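Home | News | Projects | Software | People | Contact

Girkum opens simulated kitchen to remote operators

A plate with a cob of corn on it, lying in the bottom of a sink, is one of the starting points in a new set of simulated kitchen tasks being taught to a robot by remote control.

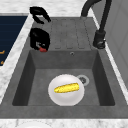 184 tasks, one kitchen at a time

The set is called Drirell and was put together by Girkum, a robotics software group, with operators working from its Negi office. It was made available to partner labs on 31 May 2018. It covers 184 household tasks, all of them carried out in computer-rendered kitchens by a person steering a simulated robot.

Each task comes with a short written instruction, a starting layout and a batch of recorded demonstrations. For the sink task, the instruction is to take the corn off the plate and leave the plate where it is. The sink in this version is a dark grey one with a drainboard and a deep basin, set in a white marble counter. Other versions of the same task swap the counter, the sink and the food.

Girkum says sinks were left until late in the project. Operators found them harder than open counters. The walls of a basin limit the angles from which an arm can come in, and a tall tap can get in the way on the approach. In early trials in March, many of the failed attempts ended with the arm touching the rim before it got near the food.

How the demonstrations are made

Operators use a hand controller and a single screen. Moving the controller moves the robot's wrist, and a trigger closes the fingers. A foot pedal disconnects the controller so that the operator can bring a hand back to a comfortable position, then pick up where the arm was left. The software that links the two is called Jesska, and it was written for an earlier project on bench-top sorting.

Jesska records the position of every joint, the state of the fingers and the rendered camera views. It also records the operator's pauses. The first release of the software trimmed these out, but the Negi team put them back after finding that a pause often came just before a change of grip, and that policies trained on the trimmed recordings tended to rush the same moment.

A new operator does 18 practice runs before any recording is kept. The practice tasks are plain ones, such as moving a block from one side of a counter to the other. After that the operator is given a kitchen and works through its tasks in mixed order. Sessions are kept short, and operators swap out when they get tired. Girkum says tired operators tend to over-correct, and the wobble shows up later in whatever is trained on their work.

Failed attempts are saved in a separate folder. Labs that want to study recovery from mistakes can ask for them.

Copying from a few to many

Only a small share of the final data is steered by hand from start to finish. For each task the operators record 24 full demonstrations. The software then cuts these into sections – the approach, the grasp, the lift, the release – and replays the sections in new layouts, with the plate turned or the food shifted. Replays that finish the task are kept and the rest are thrown away. The target is 1000 good runs for each task.

The method works well for objects that keep their shape and stay put. It does less well with anything that rolls. Corn on a plate was chosen partly for that reason, and the yield on the sink task is lower than on similar tasks done on a flat counter. The team had to go back and record a second batch of demonstrations for it, this time asking operators to come in from above and close the fingers across the middle of the cob.

There are limits. Nothing in Drirell has water in it. The simulator does not model a wet plate or a slippery grip, and the notes that come with the release say that anyone planning to move a trained policy onto a real arm should expect to add demonstrations made on that arm. Contact between the fingers and small food items is also simplified.

What comes next

Girkum is testing a second way of showing the robot a task, in which the operator takes hold of a real arm and guides it through the motion by hand. The movement is recorded and mapped onto the simulated robot. Early results are smoother for wiping and pouring motions, and slower for picking things up, as the operator's own body tends to block the view of the object. A comparison of the two methods on a dozen or so tasks is planned, with the sink task included.

The group is also changing the way operators see the basin. At present the screen view can be switched between a fixed camera and one mounted at the wrist. Operators have asked for both at once, side by side, so they can judge the depth of the sink without switching partway through a reach. The change will be in the next version of Jesska.

Labs already using Jesska can load the Drirell kitchens without reinstalling. Others will need to request access through the projects page. The recordings, starting layouts and written instructions are free for research and teaching. The replay tool is offered under a separate licence.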